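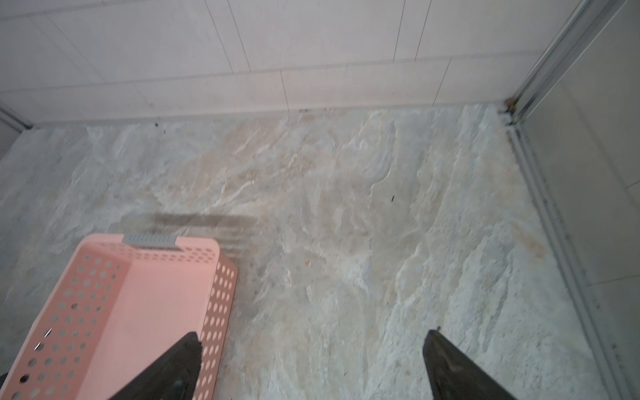

13 de outubro
Por Redação Milen
Categoria: Lavanderia e área de serviço > Manuais
4 compartilhamentos | 2 comentários

3. Colocação e uso do cesto de roupa

Esta seção aplica-se ao cesto plástico retangular Feleo, ref. 3211, com paredes perfuradas e fundo liso.

3.1 Preparação do local

1. Varrer o piso antes de apoiar o cesto. Remover migalhas e grãos, com atenção ao rodapé e aos cantos.
2. Limpar manchas de ferrugem com produto compatível com o revestimento. Em pedra natural, não usar produtos ácidos.
3. Deixar o piso secar por completo.

3.2 Posicionamento

1. Apoiar o cesto com o fundo inteiramente em contato com o piso.
2. Manter distância mínima de 700 mm de aquecedores e secadoras.
3. Afastar o cesto da parede azulejada o suficiente para a passagem de ar pelas perfurações laterais.

Nota: o fundo não é perfurado. A água que escorre das peças acumula-se no interior.

3.3 Carga

1. Torcer ou centrifugar as peças antes de colocá-las no cesto.
2. Distribuir as peças pesadas junto ao fundo e as leves por cima.
3. Não ultrapassar a borda superior.

CUIDADO: não arrastar o cesto carregado. Grãos presos sob o fundo riscam o piso.

3.4 Limpeza

1. Esvaziar o cesto e retirar os fiapos das perfurações com escova macia.
2. Lavar com água morna e detergente neutro. Não usar palha de aço nem solventes.
3. Enxaguar e deixar escorrer de boca para baixo, à sombra.

Nota: repetir a limpeza a cada 2 semanas em caso de uso diário. Para os acessórios da linha Tautahi, consultar a seção 4.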